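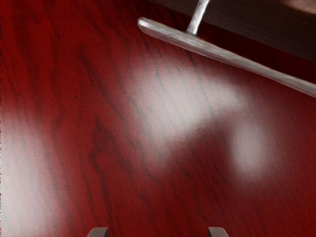
What does Fistavetti do?
We teach adults to play the accordion, in groups small enough that you can hear your own mistakes.

The school was started by Nazar Hutsuliak, who had inherited two accordions and some very patient neighbours. Vilgot Nyberg came to the first open evening to complain about the noise and now teaches the beginners. His left hand is excellent. His views on polkas are best avoided before the tea break.

We have two rooms above the old seed shop in Gonuslow, up a staircase that feels longer with an instrument on your back. Last year 304 people came through the door, and a good many came back. Lessons run from September to May, with a summer concert if the hall will have us – it has so far, though the letter gets shorter every time.

You don't need to read music or own anything. We lend out instruments for the first term, and most of them have all their buttons. Children are welcome at concerts, dogs less so after the incident with the waltz.

To book a trial lesson, ring after four and let it ring. We may be playing.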